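Teaching a Robot to Tidy Up, One Clumsy Demo at a Time

My first job as a robot teacher lasted 26 minutes, and I spent most of them driving into a wall. I was sitting at a desk at Silto, in a headset, with a controller in each hand, trying to steer a simulated helper through a simulated apartment. The idea is simple enough: you do the chore by remote control, the software records every move, and later a robot learns from the pile of recordings. Silto wants 400 good ones per chore. I gave them two (maybe one and a half).

The chore was called "clear the table," and the trip started in the tiled part of the place, beside a folding chair, with the table waiting through a doorway.

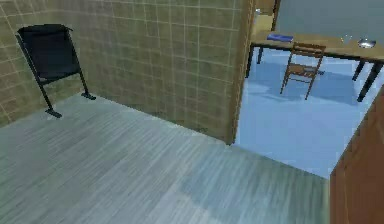
You'd think the grabbing would be the hard part, but for me it was doorways! I'd line up, push the stick, clip the jamb and back up again, and all that dithering goes into the recording too. The trainers warned me about this. If I hesitate at every door, the robot picks up the habit, so bad runs get tossed and you start over. The glass was its own adventure. My hands kept squeezing too hard, the way they do on a carnival claw machine, and the program, Wudora, has no patience for that.

By the afternoon I'd moved on to bedroom chores, which I liked a lot more. Soft things are forgiving to bump into, and there's plenty of open floor to steer across. My task was to pick the cup off the blanket and leave everything else alone, and I got so caught up in it that I leaned over in my real chair and nearly went down with it.
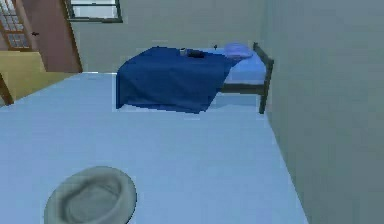 Taking the controllers home

Silto lent me a Flernolley hand controller for the week, and I logged 64 runs from my kitchen. My best "clear the table" is down to three minutes, and I still slow down at the door.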